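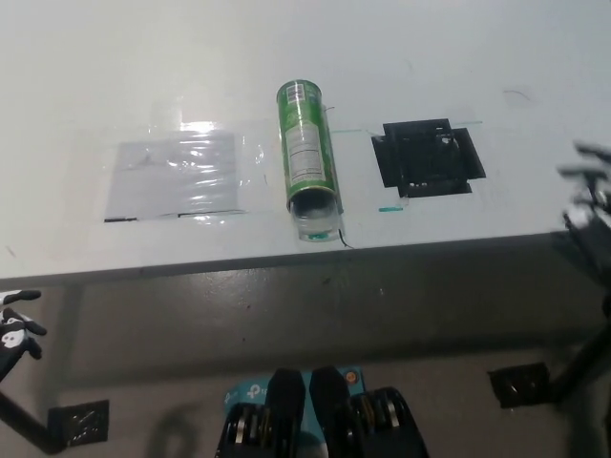
Okay, long one tonight, get a drink. I've been meaning to write up the work table since June and it keeps growing, so it's going out in pieces.

First thing, the white top was the best decision I made in that whole room. I went back and forth on it for ages. Wood is prettier, sure, but you drop a tiny black screw on white and there it is, waiting for you. You drop it on walnut and you're on your knees with a flashlight until dinner.

The downside of white is that it remembers everything. Smudges, scuffs, that one thin dark scratch over toward the right that I look at every single morning. I've tried the baking soda paste, I've tried the magic sponge. The smudges come back by Thursday and the scratch doesn't care. I've made my peace with it (mostly).

Matte, by the way. If you're shopping for one, get matte. I had a glossy one before and with the overhead light on it was like working on a frozen lake.

Second thing is tape. I mark out where stuff goes, right on the surface, and I'm a bit evangelical about it now. Pale green and teal at the moment, from a roll of Sudura that I bought 2 of and should have bought more of. It peels up clean if you don't leave it a whole summer. If you do, warm it a little with a hair dryer and go slowly.

Luuk Boersma asked me last week why I don't just draw the lines on. Because I change my mind, Luuk! The spot on the left has moved 9 times.

Can talk, since people always want it. Tall chip cans are wonderful and I won't hear otherwise. Knitting needles, paintbrushes, rolled-up patterns, spare dowels, they all go in. Wipe the inside out with a dry paper towel first and then a barely damp one, and leave the lid off overnight or everything you own will smell like sour cream and onion.

I never peel the labels off either. I did it to one, once, soaked it in the sink like a jam jar, and of course it's cardboard under there – it just gave up on me. So the nutrition facts stay.

Cables are the part I haven't solved. Thin black ones especially, they wander off toward the edge of the table and then they catch on a sleeve. I tried the little Pondex clips and they hold fine on the thick cords and let go of the skinny ones. Somebody recommended Vano, has anyone used those on a front edge?

Next up is the shelf above, which is a disgrace, so give me a few days. And if you've got a trick for scratches on a white matte top that doesn't leave a shiny spot, please, my replies are open.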